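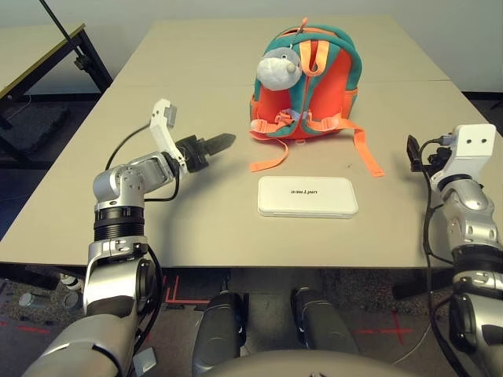

Stonedon Locals Forum > Families > Starting School
Thread: Prep bags: do we really need the official one?
Views: 993

wattlebird_mum
Joined August
December 29, 2020

Hi all, eldest starts Prep at Stonedon Primary at the end of January and I've just opened the "welcome pack" I have been putting off since the orientation morning. It says a school bag "of the approved style" from Clirkorum, and the approved style is $131. For a navy bag. With a crest on it that looks like a duck having a disagreement with a book.

He already has a bag from kinder. He loves it and it has survived two years of bananas. Is the official one compulsory or is it compulsory the way the "gold coin donation" was compulsory?

Also is it meant to be that big? I tried the sample on him at the uniform shop and he looked like he'd been repossessed.

gumnut77
Not compulsory. We went through this in 2018. The wording is "approved style", the school council can ask for it in the dress code but I have never seen a kid sent home over a bag. Hats yes. Hats they will hunt you down for.

Dazza_of_Station_St
131 bucks!! My whole first car was not much more than that.

thirdtimelucky
I'll be the bad guy. Buy the official one. I did the cheap bag with my first and replaced it twice before grade two. Second kid got the Clirkorum one and it's still going, she's in grade four. Zip has never failed. It's been left in the rain, driven over (only the corner, only once, by her grandfather) and had a yoghurt situation I would prefer not to discuss. Over five years the maths is fine.

gumnut77
The maths is fine if you've got the 131 in January along with the shoes, the book pack, the hats, the art smock and the iPad levy. Plenty of us are paying it all in the same fortnight and it's been a year.

thirdtimelucky
I know it's been a year. Secondhand stall has them. I'm only saying they last.

wattlebird_mum
Is the secondhand stall on before term starts? The pack says to check Favent but Favent wants a family code and the family code is sent through Favent.

gumnut77
Ah yes. Welcome to Favent. You ring the office and they read it out to you. The office opens again a few days before term. Until then you live outside time.

Ha
Stall is on the pupil free day in the breezeway outside the library, cash only, be early. I got there at ten past nine last year and there was one size 14 polo and a single sock left.

Re the size of the bag: they are built to take the reader folder flat and an A4 art folder, plus lunchbox, hat, jumper and drink bottle. The small kinder bags mostly can't fit the reader folder unless you bend it. And once you bend the reader folder you get The Note.

wattlebird_mum
What is The Note

Ha
You'll know it.

pelican_brief
Physio here, though obviously not your kid's physio so grain of salt. The fit matters more to me than the folder. You want the bag no wider than his shoulders and the bottom of it sitting at the waist, straps snug, both straps on. A big bag on a little five year old hangs off the back and they lean forward to make up for it. It won't ruin his spine, the research on that is much less dramatic than the bag companies would like, but it makes them tired and cranky and you get to carry it home yourself. A Prep kid has hardly anything in there anyway. The heaviest thing is usually the drink bottle and the second heaviest is rocks.

thirdtimelucky
Why is it always rocks

pelican_brief
No idea. Mine brought home half a paver.

Dazza_of_Station_St
In my day we had a port. A brown Globite, hard as a coffin. You could sit on it, stand on it, use it as wickets, hit your brother with it. No crest. My mum painted my initials on with nail polish. Nobody fitted it to my shoulders.

oldqueenslander
Good to see someone say port. I've been down here since 1991 and my grandkids still think I'm sending them to school with a boat dock.

gumnut77
We have lost control of the thread already, that's two pages early.

lorikeet_lane
We've got two at Stonedon, one in the official bag and one not. The thing I'd say for a NON official bag is that he can find it. There are three Prep rooms and the bag hooks are along one corridor, and at 3.20 it's a wall of navy with twenty-odd small people underneath it all pulling at the wrong one. My youngest had a loud yellow one and was out the door before the others had read their name tags. Which they can't, because they're in Prep.

My eldest came home with another boy's bag on his second day and we ate the other boy's muesli bar before we noticed. It was nicer than ours. I've held that against his mother for years now.

thirdtimelucky
That's what key rings are for. Something big and ugly on the zip. Ribbon, pom pom, soft toy, whatever. Ours has a felt avocado.

Ha
Careful with the soft toys, some of the Prep teachers aren't keen. They come off, or they get swapped, or they're traded for a Pokémon card of no value and there are tears. In the grade ones there was a whole economy going. I believe it collapsed in about August.

lorikeet_lane
Depends who you get. Ms Ma (So-yul Ma, Prep B) was completely fine with it. She told us at the info night she'd rather they had something from home to look at on the hook, first term especially. Her only rule was that it stays on the bag and doesn't come in to the mat. My daughter had a rabbit on hers and said good morning and goodbye to it and that was it, all sorted by Easter.

wattlebird_mum
Oh that's good to know, we don't have our teacher yet. He's a bit wobbly about the whole thing. He did half of kinder this year in our kitchen on a laptop so I can't say he's had what you'd call a run-up. He told me last night he'd go to school "for one day and then see".

oldqueenslander
That's a reasonable position. I took the same line with retirement.

gumnut77
Oh bless him. They're all going to be like that this year, I think the teachers are expecting it. My niece teaches Prep over the other side of town and she said they've moved half the first month's program to basically lining up and opening things.

On that, and more useful than any bag: PRACTISE THE LUNCHBOX. Can he open it. Can he open what's in it. Can he tell which is snack and which is lunch. We had a fancy bento thing with a latch like a bank vault and she didn't eat until Wednesd... until the third day, and was too polite to mention it.

pelican_brief
Seconding. Practise the bag too. On, off, zip shut, hang on hook. Do it at home with everything in it. If he can't do the zip, put a loop of ribbon through the pull.

thirdtimelucky
And put a spare pair of undies and shorts in a zip lock and tell him they're there. Tell him twice. Mine knew she had them but thought they were for emergencies and did not feel that hers was one.

BrentonM
Have to disagree with most of this thread. There's a uniform policy for a reason. Everyone has the same bag, no one's comparing who has the $20 one and who has the designer one. If we all start picking which bits apply to us, what's the point of having it. My two wear the lot and they look smart.

gumnut77
Brenton the official bag IS the designer one. It's $131.

BrentonM
It's an investment in the school.

gumnut77
It's an investment in Clirkorum.

BrentonM
A percentage goes back to the school.

Ha
It does, I've seen the newsletter. The school made $486 from it last financial year. I'm not knocking it, that's a fair few glue sticks, but we're not building the new gym with it.

Dazza_of_Station_St
What new gym

Ha
Exactly.

BrentonM
I think that's a bit unfair to the people who put the work in. But fine. I'd still say buy the bag.

lorikeet_lane
For balance, I do like the navy ones. They don't show dirt. The yellow one had to be retired on compassionate grounds.

thirdtimelucky
Washing tip while we're here, any brand. Shake it out over the lawn, spot clean with dish soap and an old toothbrush, lukewarm water, then hang it upside down open on the line in the shade. Don't put it in the machine with the name tag on, the ink travels. And check the little front pocket first. Always the front pocket. I found a sandwich in there at the end of January once. School finished in December.

pelican_brief
Did you keep it for the science fair

thirdtimelucky
I buried it, lunchbox and all.

wattlebird_mum
OK thank you everyone, this has been more help than the welcome pack by some distance. Decision for now is he takes the kinder bag for term one. I tested it with an A4 folder and it goes in if I swear at it. If he gets The Note I'll go to the secondhand stall and get a navy one with somebody else's sandwich in it.

Still need to know about library bags. The pack says "a drawstring library bag" and doesn't say if there's an approved style.

gumnut77
Pillowcase with a ribbon.

BrentonM
There is an approved style.

Ha
There is, sadly. It's $2 at the stall though, and they never run out, they had boxes of them printed with the old principal's name on.

Dazza_of_Station_St
Do they do those in adult sizes? Need something for the bowls.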